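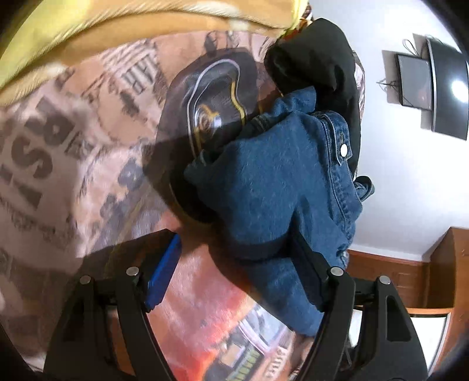 Clothing on a bed, gripper open.

Ticket: Captions under lead images wrap in mid-word on narrow screens
Component: Prilta theme, child theme stylesheet
Site: Plestton staging, then production
Status: Resolved
Opened: 22nd September

Reported behavior
On any post where the lead image has a caption, the caption text breaks inside words once the viewport is narrower than the content column. "Maintenance" becomes "mainten" on one line and "ance" on the next, with no hyphen. Body paragraphs are fine. Captions on images placed further down the post are fine too.

Expected behavior
Captions wrap at spaces, same as body text.

Environment
Self-hosted WordPress, block editor, Prilta parent theme with our own child theme. Page cache is handled by the Sostton plugin. The staging server is built from the same playbooks as production, so the two should not differ in anything but hostname and mail settings.

Log

Reproduced on staging in two browsers. Not browser specific. Disabled all plugins except Sostton, no change. Disabled Sostton and purged, no change.

Switched to the parent theme. Captions wrap correctly. The fault is in the child theme.

Inspected the caption element. Computed value of word-break is break-all. It is inherited from the wrapper around the lead image, which gets it from line 33 of the child stylesheet:

.entry-lead { word-break: break-all; }

Checked the history. The rule was added in February to stop long file paths in the Rautiainen import from pushing the page sideways. Those posts had bare paths in the caption field, and there were 7 of them. They have all been edited by now and the paths are in code blocks in the body.

Tried removing the rule. Captions wrap correctly, but a test caption with a long URL overflows the column again. Did not want to leave that open.

Replaced it with:

.entry-lead figcaption { word-break: normal; overflow-wrap: break-word; }

Normal words now stay whole. A string too long for the line is still broken, but only when it would not fit on a line of its own. The selector is also limited to the caption, so nothing else in the wrapper is affected.

Deployed to staging, tested at phone and tablet widths. Good.

Deployed to production. No change visible. The stylesheet on disk was correct, but the server was still sending the old copy. Sostton keeps a combined CSS file and a page purge does not rebuild it — that is a separate button under its Assets tab. Rebuilt the file, purged pages again, and the new rule loaded.

Second report, same ticket: captions still broken in the email digest. The digest template has its own inline styles and carried a copy of the old declaration. Changed it there as well. Sent a test digest and the caption wrapped at spaces.

Follow-up
Added the asset rebuild to the deploy playbook as a handler on the stylesheet task. The version string on the child theme is now bumped on each deploy so browsers do not hold the old file.

The digest template is still edited by hand and is not in the repository. Opened a new ticket for that.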